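From: Emiliano Arriaga
To: Small Firm Practice list
Subject: Re: Engagement letters and the "limited scope" paragraph

Hi all,

Catching up on this thread with my coffee, so forgive me if somebody has already covered it. Quoting the part I want to answer:

> We're a two-lawyer office in Tamlow and we do a lot of one-off lease
> reviews. Client pays a flat fee, we read the lease, we send a memo, done.
> Last month a former client wrote to say we should have warned her about
> the zoning on the property. We never looked at zoning! Our letter says
> "review of lease" and nothing more. Do I need to spell out everything
> we're NOT doing? That could run to pages. Also, do you send anything
> when the job is over, or just let it go quiet?

I've been through nearly the same thing, and it took up most of an April. Mine was a bakery owner over in Funley who hired me to look at a purchase agreement for some used ovens. I read the agreement, marked it up, billed him and moved on. A year later there was a lien on the ovens and he was sure I'd been hired to search for one. My letter said "assistance with equipment purchase." Assistance! I'd like to go back and slap my own hand for that word.

We settled it between ourselves for $3,151, paid out of my pocket because it was under my deductible (and yes, I did notify the carrier first, please always do that before you offer anybody a dime). He was a decent guy about it and I still buy his rolls.

So, what I do now. I don't try to list everything under the sun. I name the document by title and date, I say what I'll hand over at the end, and then I list the things a normal person might assume come with it. For a lease that's zoning, title, taxes, environmental and whether the rent is any good as a business matter. One short paragraph, and the client initials next to it. If they want one of those added, great, we talk about the fee.

My old partner at Pirnness & Aguirre used a letter that ran to 4 pages of exclusions in tiny type, and I don't think a single client ever read it. I went back through my own closed files last winter, 69 of them, and the ones that had turned into phone calls later were mostly the ones where the letter was vague. Not scientific, but it got me to rewrite the form.

One thing I'd add for the original poster: when she wrote to you about zoning, did you answer in writing? If you did, keep it short and don't argue the law with her. Call your carrier and ask them to look over the next one. 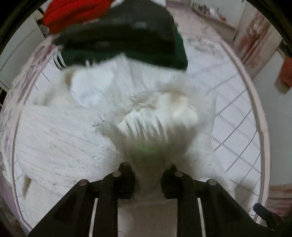
When do you send the closing letter on a flat-fee job?

Same day as the memo, in a separate email, with a line saying the work described in our agreement is finished and I'm not watching any deadlines for them going forward. If there's an option date or a renewal notice in the lease I put it in there in bold, and I say it's theirs to calendar.

I'm happy to share my form with anyone who writes me off list. It's written for my state, so check your own rules on limited scope work before you borrow it, particularly on whether the client's consent has to be signed. I charge $50 extra for a follow-up call after the closing letter goes out, and there's a sentence on that too, which you can cut if it isn't your style.

Emiliano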